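Notebook, Tornell finishing room, October

Continued from the last entry. The question is still the sheen on the pale tops for the Estedbridge reading room. The client does not like glare, and the readers will sit with lamps above them all evening. I want to decide before the big boards arrive.

Prepared 3 sample boards this morning. All were sanded to the same grit, by hand for the last pass, along the grain. Board A has the Amundsen matte, board B the Amundsen satin, and board C has satin rubbed back with a gray pad. Two coats on each, with a night between them planned. I wrote the letters on the back in pencil, because last time the tape left a mark.

First coat went on at 10:20. The matte is thicker than I remember and it pulls a little at the brush. Gangadharan Venkataraman says to thin it by 5 percent and to warm the can first. I warmed the can but did not thin it, so that we change only one thing. He does not agree with me – we will see tomorrow.

Board A after almost two hours: dry to the touch, but it drags under the finger. Board B was fine. On board C I made a mistake and touched the corner too early. There is now a fingerprint, which I leave as it is and will sand out before the second coat.

Obsa Admasu asked if the finish will make the wood yellow. I don't know. The Pulis data sheet for the old lacquer had a line on this, but I can't find the same in the new papers. To ask the supplier.

For the color I compare with the blond tops we already have in the house.
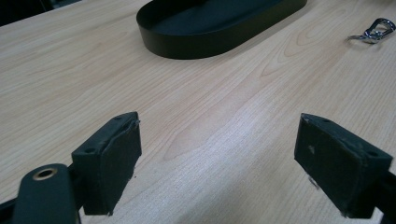 Blond top, grain on the diagonal, soft reflection of the overhead light.

The reflection is what I need to judge. When it is soft like this, the grain gets a little washed out in the bright part, and I think the client could still complain. I would like the lamp test at the real height, with a book open on the board.

To do: second coat in the morning, clean the good brush, find the gray pads (the box on the shelf is empty), write to Estedbridge about the lamp height.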